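Bench book, garment folding table, Sunday 21st June

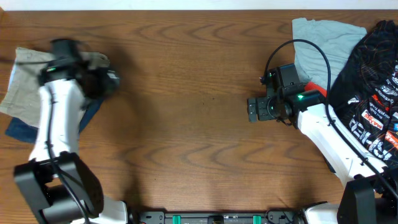

Page last changed by Felicja Borkowska, 19:40

Right, so the building was lovely and quiet today and I got through much more of the folding than I thought I would. Writing it up now before I forget which pile is which.

Started on the Drolau bag, the one that has been sitting under the window since May. Tipped the lot out, shook everything, and sorted by how it hangs before bothering about size. I know Kamath's sheet says size first. I tried size first on Friday's lot and ended up with a stiff shirt next to something that slid about like a wet fish, and the stack leaned over every time I walked past it!

Finished folds go on the left, waiting fabrics on the right, and the middle stays clear. I had the beige one on top of the navy by lunchtime and I'm happy with both of them. The beige has a nice stitched hem, so it gives you a proper straight line to work from. The navy is harder. It's a dark cloth on a brown table and in the afternoon light I kept losing the edge of it, so I ended up feeling for the fold with my thumb (works fine, a bit slow).

Fold I settled on: smooth it flat from the centre outwards, sides in, then bottom up to just short of the top, turn it over, press once with the flat of the hand. Once only! If you keep patting it the creases wander and you get that sad little ridge across the front. I did thirds for a while as well, the way the Skunberg leaflet has it, and they look smart for as long as you leave them alone, then the top layer creeps when you pick them up. Halves are duller and they stay put.

Three on the right still to do, all different colours, which I did on purpose so I wouldn't muddle them. Don't tidy them, please. They're in order.

Numbers, for the big log: 40 pieces out of the bag, 19 folded and passed, 5 put aside for mending or the rag box (two split seams, a missing cuff, and a pair of things I couldn't even work out the top of). The rest are back in the bag, shaken but not sorted. That takes the running total of passed folds to 1,122, if my adding up is right. Somebody check the page for May, I think there's a line entered twice.

The table wants a word too. The wavy grain is pretty but it fooled me more than once, I lined a hem up with a dark streak and the streak wasn't straight. Use the white strip along the far edge if you want something to square up to. I did wonder about putting a plain cloth down underneath, but then the cloth rucks up and you're smoothing two things instead of one.

The Rirken spray: tried it on one shirt from the mending heap. Smells of pears. Left a stiff patch where I'd held it too close, so I've put it back on the shelf and I'd say leave it there until we've got something we don't mind spoiling.

Still to do: second half of the Drolau bag, new labels for the shelf (the old ones have gone curly), and ask whether we're keeping the heavy knits at all, they take up a whole crate and they never fold the same way twice. Also need a softer brush, the one in the drawer sheds.

F.B.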